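Everyday Kitchens: Where Does the Stuff Go?
Household Studies, Term 3 project report
Group: Zuzana Vaněk, Dalibor Kollár, Kristýna Krajčí
Supervisor: Snežana Petek

Why we picked this

We had a list of topics to choose from and all three of us wanted the kitchen one, mostly because we share a place in Lodbridge and fight over the bench every night. Dalibor cooks big, Kristýna bakes, and I make toast and leave crumbs (sorry). So our question was pretty simple: when you don't have built-in bench space, how do people set up a table to cook on, and what ends up living there that shouldn't?

What we did

We sent a short survey to 400 households in Lodbridge and Estance and got 112 back, which Snežana told us was decent for a paper form with no prize attached. Then we spent October going into kitchens and writing down what was on the work table before, during and after making a meal. I did most of the writing down and Dalibor did most of the talking, because people like Dalibor. Kristýna put everything into one big spreadsheet, which ended up with 1,276 lines in it. One line is one object on one table at one time of day, so a salt shaker can show up over and over - and it did.

What we found

The thing that came up most was cloths. We had 278 lines for cloths, rags, tea towels and gloves, more than for knives and boards put together. People put them down to free up a hand and then they just stay, usually right on the cutting board. After that it was containers. Lids on, lids off, lids belonging to some other container entirely. Containers drift to the back of the table and form a kind of wall, and then the food you're about to use gets parked back there too, so you're reaching over everything to get at it.

Big bowls were the other headache. A mixing bowl takes up a heap of room even when you're not using it, and hardly anyone in our survey had a spot for one off the table. Plates were easier. They stack, they're light, and people will happily carry one around the room while they work out where it should go.

We also compared tables. Folding ones were popular in the smaller flats and people liked being able to put them away, although most of them told us they never do. Heavier tables with proper legs felt nicer to chop on, but they collected more junk. My favourite survey answer on this was "it's a table so I put things on it", from a household in Estance.

What we'd change

We should have agreed on names for things before we started. I wrote "slicer" and Dalibor wrote "grater" for the same type of tool for two weeks, and Kristýna had to go back and fix the lot. We'd also measure the tables next time. And I'd go at 5 pm every visit, not whenever the bus got me there, as a kitchen at ten in the morning is a totally different animal!

For our own place, we've moved the cloths to a hook on the side of the fridge and the bowls to the top of the cupboard. Dalibor's still getting used to it.

Photos
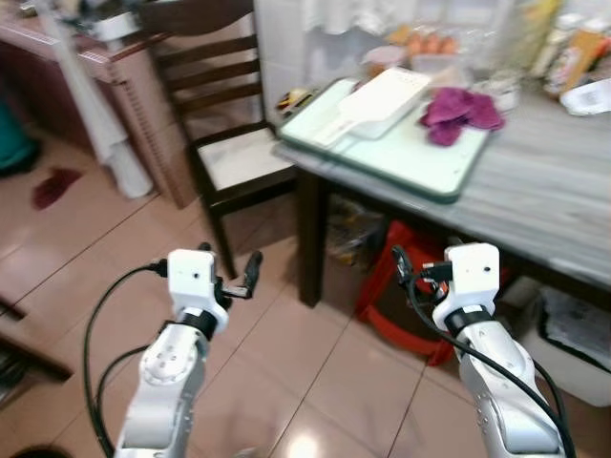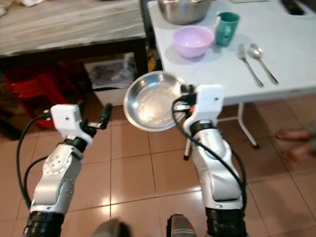 Figures 1 and 2. Work tables in a tiled room. Fig. 1: glass board with a white plastic kitchen tool and a crumpled cloth or gloves, containers behind. Fig. 2: round stainless steel plate, with a large mixing bowl on the folding table.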